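Jobs > Part-time & casual

Hello! I'm Signe Bakke and I'm after a tidy-minded person to help me at Paltari, where I look after our big open workspace. You'd be putting coats and coat racks back where they belong, sorting shelves, clearing desks and keeping the plants going (I'm hopeless with plants, sorry). It's 38 hours across May, mostly mornings, and you can split them however you like. No experience needed, just a good eye and comfy shoes! Write me a few lines about yourself by May 21, 2026, and do say if you'd like to come and have a look round first.

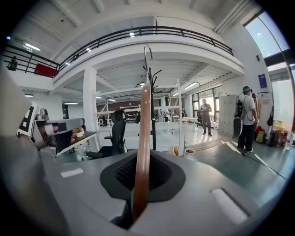

The coat rack, with the balcony behind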